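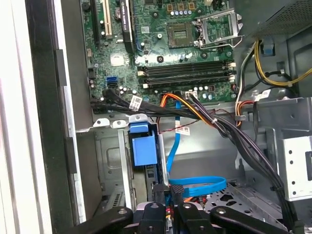

Kiani 长臂工作灯是给喜欢在桌前埋头干细活的人做的，修电脑、做模型、补衣服、装订小册子，都用得上。我们自己就是一群离不开工作灯的人，所以这一页写得有点长，请多包涵！先说最考验灯的一类活：看主板。绿色的板子颜色深，插槽和内存槽一条挨着一条，处理器还没装上，插座就那么露着，旁边银色的金属压框掀起来，灯一偏就是一道亮光；再看那排顶上带蓝色的小圆柱电容，高高低低挤在一起，影子叠着影子。普通台灯的光从一个小点出来，影子又黑又硬，想看清丝印上的小字，只能把头歪来歪去。Kiani 用的是一整条横向的发光面，光从好几个方向绕过去，影子的边缘是软的，字就容易读了。

灯头

灯头是长条形的铝壳，拿在手里有点分量，但不坠手。发光面外头罩着一层磨砂扩散板，直视也看不到一颗颗的灯珠。我们试过好几种扩散板，透光最好的那种亮得痛快，可是在亮面的东西上会留下一串小光点，做漆面模型的朋友一看就皱眉。现在这一种稍微牺牲了一点亮度，换来很均匀的一片光，清漆、釉面、金属片放在下面都好看得多。

灯头前沿有一圈矮矮的遮光边。灯拉低了用，光不会从下面漏进眼睛；对面坐着人的话，也不会晃到人家。这个小边是 Eun-ji Shin 坚持要加的，她平时和姐姐面对面坐一张长桌，一个刻橡皮章，一个绣花，对这件事特别有发言权。

亮度和色温

亮度有 9 档，最暗的那一档适合夜里看说明书，最亮的时候桌面照度最高可达 1,000 勒克斯（灯头离桌面四十厘米，正下方测得）。色温有 3 种：暖光、中性光、冷光。看电路板、分辨黑线和深蓝线，我们习惯用冷光；配色、上漆、挑绣线，用中性光最稳妥；暖光就留给收工以后喝茶的时候吧。

旋钮装在灯头右侧，转动调亮度，按一下换色温，再长按就关灯。没有做触摸按键，戴着手套、手上沾着胶水的时候，一个能摸得着的旋钮实在太舒服了！灯会记住关灯前的亮度和色温，第二天一开就是昨天的样子。 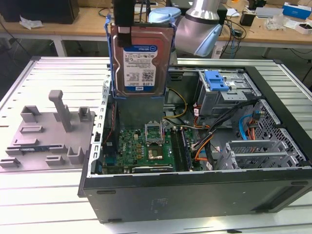
亮度调好以后，剩下的就看灯臂了。灯臂分两节，全部伸直是 1,275 毫米，装在桌子后沿，也能够到前面来。大件东西摊在桌上时，这个长度真的很管用：把灯从一侧压低，光就能斜着送进箱子里、抽屉里、缝纫机的针板下面，不用把东西抱起来转方向。

关节用的是带阻尼的转轴，推到哪里就停在哪里，松手不回弹。出厂时松紧调得适中，用久了觉得松，用随灯附的内六角扳手拧一点点就好，一次别拧太多，拧过头了推起来会一顿一顿的。灯臂内部走线，外面没有吊着的电线，转动时也就不会勾到桌上的小零件。弹簧也藏在里面，夹不到手指，头发长的人可以放心凑近。

说到灯臂，得提一下 Muronstead 的手工教室。那里从三月开始用这款灯，桌子是老式的厚木桌，边沿还带一圈圆角，我们原来的夹座夹上去会慢慢往外滑。Gun-woo Ma 在那里教钟表和小家电维修，他把夹座的样子画了张草图寄来，要求把下爪加长，再垫一层软橡胶。现在卖的就是这个改过的夹座，厚桌、薄桌、带圆角的桌都试过，夹得很牢。真要谢谢他，图画得也漂亮。

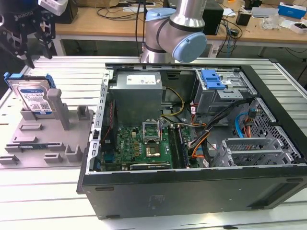
卧放的台式机箱内部，黑黄两色的电源线垂向绿色主板。

夹座和底座

夹座是标准配置。夹口最大能张到六厘米，上下两面都贴了橡胶垫，不伤漆。玻璃桌面我们不建议用夹座，请选配加重底座。底座是圆的，外面喷了细砂纹漆，底下有一圈毛毡，放在哪儿都稳；不过灯臂完全伸直时，请让下节灯臂尽量竖直，重心会好很多。

如果桌子靠墙，也可以选墙装座。墙装座附螺丝，膨胀管请按自己家的墙体另外挑选，轻质隔墙最好先找到龙骨再打孔。

灯柱插进座子以后可以整圈转动，也可以随时拔下来。有些朋友在两张桌子上各装一个夹座，只搬灯不搬座，我们很喜欢这个用法，所以夹座单卖。

配件

放大镜环：夹在灯头下方，镜片可以翻开，读细小的标签和穿针都方便。不用的时候请盖上镜片布，别让太阳直晒。

Sutetti 工具托盘：浅浅的一个方盘，挂在灯柱下端，放镊子、螺丝刀、拆下来的螺丝。盘底有软垫，东西放下去不响也不滚。磁吸版适合修机器的人，做首饰和刺绣的选普通版就行。

Misard 收纳灯套：棉布做的，给灯头防尘。料子很厚实，深灰和米白两种颜色，可以机洗，会稍微缩一点水，尺寸上已经留好了余量。

用过的人怎么说

“我做纸艺，白纸叠白纸，以前全靠手摸。把这盏灯放在左边压低，折痕一下子都出来了，太开心了！就是关灯要长按，头几天老是按成换色温。”——Hwa-young Wi

“我先生用它修旧电脑，我用它补袜子，现在我们需要第二盏。”——Jeanine Van Rooij

“灯臂很顺。希望以后有白色的夹座，我的桌子是白的。”——Seul-gi Kwak

白色夹座正在打样，漆的附着力还差一点点，过关了就会放到这一页上。

安装

先把夹座拧紧在桌沿，再插灯柱，最后接电源。灯臂出厂时用一根布带绑着，请在灯柱插好以后再解开，解开时用手扶住上节。电源适配器的线长两米，插头拔下来就能换墙角的插座，适配器本身请放在通风的地方，别压在布料下面。

使用中灯壳会微微发热，属于正常现象。擦拭前先断电，用拧干的软布擦扩散板，酒精和洗甲水会让表面起雾，请不要用。如果灯光忽明忽暗，先检查适配器和灯柱之间的圆形插头有没有插到底，多数情况推一下就好了。

规格

品名：Kiani 长臂工作灯
灯头：铝合金外壳，磨砂扩散板，带遮光边
亮度：9 档
色温：3 种（暖光、中性光、冷光）
灯臂：两节，阻尼转轴，内部走线，伸直长度见上文
控制：实体旋钮，断电记忆
供电：外置电源适配器
颜色：黑色、深灰
包装内含：灯头与灯臂、夹座、适配器、内六角扳手、纸质说明书
选配：加重底座、墙装座、放大镜环、工具托盘、灯套

版本说明

2018年8月起发货的都是加长下爪的新夹座。手里是旧夹座、桌子又偏厚的朋友，可以单独购买新夹座，灯柱的口径没有变，直接插上就能用。旧款放大镜环同样适用于现在的灯头，只需要把卡扣往里多推一格，听到“咔”的一声就到位了。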